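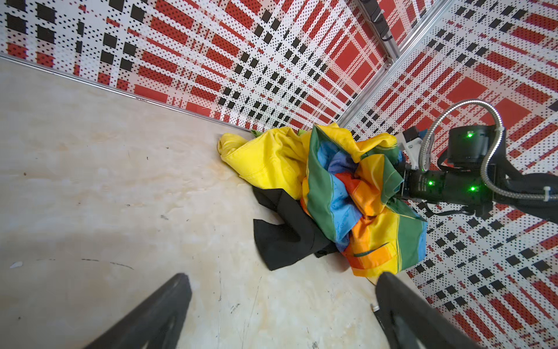
1/ Notes on the Tapia grasp-point selector

Thread on how we choose where to grasp in a heap of mixed clothing. Two arms, wrist cameras only, no overhead view. Code is in the Gukach repo under /select.

2/ The old selector took the highest point in the depth map and closed on it. On stacked towels that is fine. On mixed clothing the highest point is often a fold shared by two items, and you lift both.

3/ Tapia scores candidate folds instead. Each candidate gets a 32-pixel patch and three terms: fold sharpness, colour agreement across the ridge, and distance to the nearest wall. Weights were fitted once in January and have been left alone.

4/ Colour agreement does most of the work. If both sides of a ridge match, it is probably one garment. Striped items break this, so we compare hue histograms over the patch and ignore single pixels. 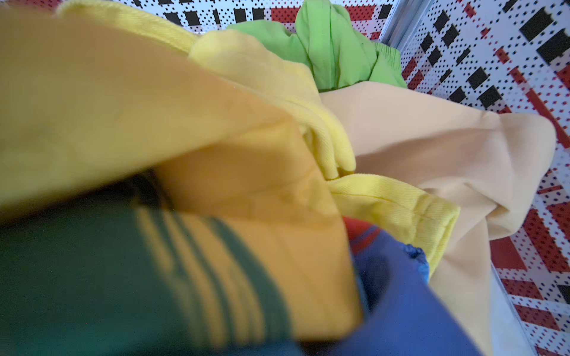 Wrist view into the bin: yellow, lime, peach and blue garments packed together.

5/ Test protocol: 300 picks, one garment wanted per pick. A pick counts if a single item clears the rim. Two items is a fail, even if the second drops off on the way up.

6/ Result: 84% single-item picks. The highest-point baseline was run on the same set of clothes, with the heap reshuffled by hand between runs. Table is in the Stoltero report, section 4.

7/ Main failure: cloth very close to the lens. It blurs, the sharpness term drops, and the selector skips a garment that is lying on top and easy to take.
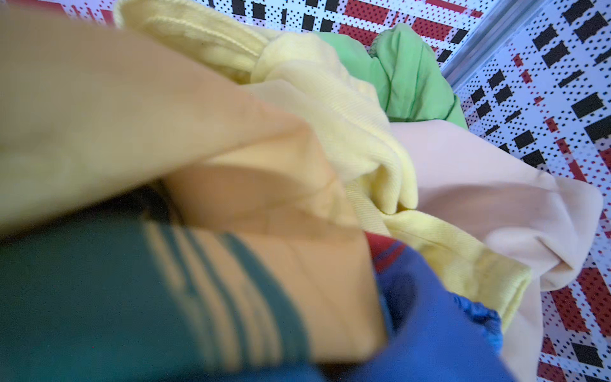

A second look from further back fixes most of these cases but costs a full arm move. We only trigger it when more than a set share of the patches score low on sharpness.

8/ Wall distance matters less than expected. Setting that weight to zero changed very little, except for items pushed right into a corner, where the fingers touch the panel before they close.

9/ Still open: two garments of the same colour. The histogram term sees one item. We are trying weave texture on the Mavgate set next, at the same patch size.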